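I've been using the Brukard table oil since January, and my neighbor Ourania Tzanetos keeps asking if it's worth the 29 dollars, so I'm finally writing it all down.

First, the can. It's 500 ml, it has a screw cap that sticks, and the instructions are printed in gray on slightly lighter gray (I ended up reading them under the stove light). You wipe it on with a cotton rag, wait 40 minutes, then buff off whatever hasn't soaked in. I skipped the buffing the first time and had a tacky bench for most of a week. My fault!

The smell is nice – a bit like orange peel – and it's gone by the next morning. I can't say that about the Rallix stuff I used before, which gave me a headache every single time.

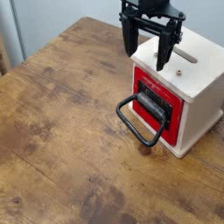
Old honey-brown planks, blotches and worn patches included.

Now, don't buy this hoping it'll get rid of stains. I tried it on a black ring on my kitchen bench and the ring is still there, only shinier. For that you need to sand, and I'm too lazy to sand. On dry, tired wood, though, I love it. My cutting boards look great, and the bench by the back door drank up two coats and stopped feeling scratchy.

Huệ Vương at the hardware store says you can thin the first coat, but I haven't tried that yet. I've done 6 boards and one bench and still have a third of the can left. Four stars, and I'd give it five with a better cap.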